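Looking after a glued maple board

A maple board made up from several planks will stay flat for years if both faces are treated alike. Most of the warped ones I see were oiled on top and left bare underneath.

Washing. Wipe with a damp cloth and a drop of washing-up liquid, then dry at once. Never soak it. Stand it on edge for 15 minutes so that air reaches both sides.

Raised grain. Sand along the grain with 240 grit, wipe off the dust, and repeat once the surface has dried. Going up to 2000 grit is wasted effort on maple – the oil will not soak in evenly afterwards.

Oiling. Use food-grade mineral oil. Apply to both faces and all four edges, leave overnight, wipe off the surplus. Torbjørn Sundqvist at the Istwood workshop does his every January and again in midsummer.

Checking the seams. Run a fingernail across each glue line. A slight change of tone from one plank to the next is normal. A ridge or a gap you can feel needs regluing before the board gets wet again.

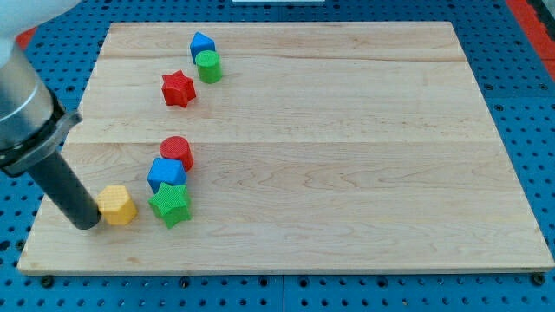 Pale maple with two glue seams running lengthways. The tone shifts slightly from band to band.

Coloured plastic pieces can be stood on an oiled board once the surplus has been wiped away. Lift them off before the next coat.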